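How to Keep a Headache Diary Before Your First Neurology Visit

If you've just been given an appointment to talk about your headaches, you probably have a few weeks to wait, and those weeks can be put to very good use. A diary is cheap, it takes a couple of minutes a day, and it gives your doctor something much better to work from than "oh, they come and go." I kept one for 213 days (yes, really!) and I still have the notebook in a drawer.
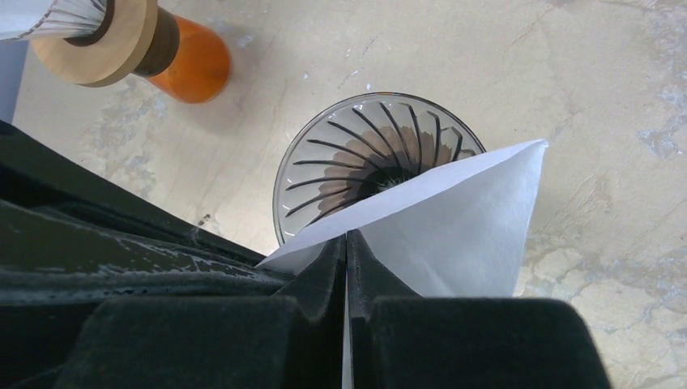
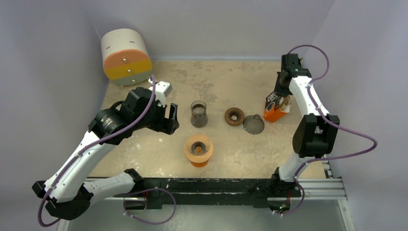 A coffee dripper with its paper filter, and a little cabinet with colored drawers.

Step 1. Pick something you'll really use

A plain notebook is fine, and so is the notes app on your phone. I tried a printed chart first and gave up on it, mostly because the boxes were so tiny that I couldn't read my own writing the next morning. If you like paper, leave yourself a whole page for every headache day and a single line for the clear ones. And please do write down the clear days – a blank could mean you felt well or it could mean you forgot, and by the time of the visit you won't remember which.

Step 2. Write down the basics

Each time a headache comes on, note these:

When it started and when it let go
Where it hurt (one side, both sides, behind the eye, back of the neck)
How bad it was, from 0 to 10
What it felt like: throbbing, pressing, stabbing
Anything that came with it, such as nausea, zigzag lines, or trouble with light or noise
What you took, how much, and at what time

My friend Meinir Meredith adds what she had to give up because of it – a walk, a shift, a dinner with her sister – and I've come to think that's one of the most useful lines in the whole diary.

Step 3. Add the everyday things

Sleep, meals, coffee, alcohol, the weather if you think it matters, and your period if you have one. Try not to hunt for a culprit yet. I was dead certain mine was cheese, and I went a whole April without any, and my headaches carried on just as before.

Step 4. Make a one-page summary

The night before, count up your headache days and the days you took a painkiller, month by month. My worst month had 13 headache days. Put those numbers at the top, with your list of medicines underneath, and bring 2 copies so you can hang on to one.

When not to wait

A sudden, very severe headache, or one with weakness, confusion, a stiff neck and fever, trouble speaking, or a recent knock to the head, needs emergency care right away. Leave the diary for later.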